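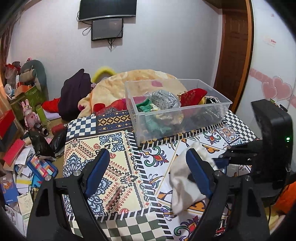
*The Carrasco table, some time in March*

My aunt Clotilde bought that table for the print. She said it looked like 8 different tablecloths had gotten into a fight and all of them won. Checkers, paisleys, curly flowers in purple and orange – you could lose an earring on it for a month, and I did.

So when she moved out to Brimine and left me the keys, I figured I'd start there. Put the bin on the table, fill the bin, carry the bin downstairs. Easy!

I picked up the off-white cloth first. It smelled like her kitchen (cloves, and something burned), and I put it right back down in a heap.

"You've been up here three hours," Lautaro yelled from the stairs.

"I'm sorting!"

He came in, looked at the cloth, looked at me, and ran his thumb along a red paisley near the edge.

"Giang offered 200 for it," he said. "The table, I mean."

"Tell Giang it's staying."

He went down to call her, and I got back to the cloth.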